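Push-Fit or Solder? My Semester With Leaky Copper
Building Services Workshop, final report
Lab partner: Ruben Willems
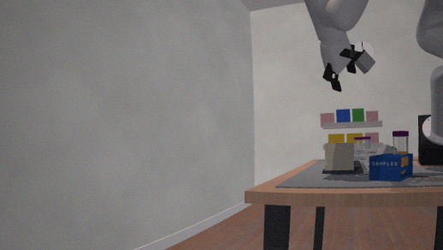
So when we had to pick a topic I went straight for pipe joints, mostly because my uncle's kitchen had flooded over the summer and I wanted to know who to blame (the fitting or my uncle). Ruben wanted to do radiators. We flipped for it and I won.

The question was pretty simple. If two students with almost no practice join half-inch copper, do they get fewer leaks with push-fit connectors or with soldered ones? Ms. Kovačević, Azra Kovačević that is, who runs the workshop, told us to keep it small and write everything down. We managed the first part!

What we used
Straight half-inch copper from the workshop rack, cut into short lengths. Push-fit couplings from Plakine, the cheap ones with the gray collar. Plain solder couplings, lead-free solder, a tub of Otine flux and the torch that everybody fights over. For the pressure test we borrowed the hand pump from the Meijer lab downstairs, and it has a gauge that sticks a bit unless you tap it.

We made 14 joints of each kind. Ruben and I split them evenly so you couldn't say one of us was just better with a torch (he is, though).

How the test went
Each joint got capped at one end, filled with water, bled, and pumped up to 200 psi. Then we left it for four minutes and watched the needle. If it dropped or we saw a bead of water anywhere, that joint went down as a leak. We wiped every joint with a dry paper towel first, after losing most of a Monday to what was just splash from the sink.

Results
Push-fit: two leaks. Soldered: five leaks. Both of the push-fit ones were mine, and when I pulled them apart the O-rings were nicked. I hadn't deburred the pipe ends properly. I'd run the tool round once and figured that was fine, and it wasn't even close. After I redid those two with clean ends they held.

The soldered ones were messier to figure out. Three had a gap on the underside where the solder never got pulled in, and I think we took the flame away too early. The fourth had solder in a big ugly ring on the outside and hardly any in the joint. The fifth looked perfect to both of us and we still don't know. I cut it open with a hacksaw and squashed it, so there went the evidence.

One thing I should mention is that four of our five solder leaks came from the first half of the batch. By the end we were getting way better, so if we'd done 560 joints I bet the gap would shrink a lot. Somebody with patience should try that.

What I'd change
I'd do a few practice joints that don't count. I'd also leave the pressure on overnight for at least some of them, four minutes is short. And we never tried hot water, so I can't say anything about how the O-rings hold up over years of showers.

Cost I only did roughly. The push-fit couplings were a lot more per piece, even with the student discount at Cudimska, but we already had the torch and the gas for free so it isn't a fair comparison.

Ruben's gauge readings are in the appendix, in his handwriting, sorry.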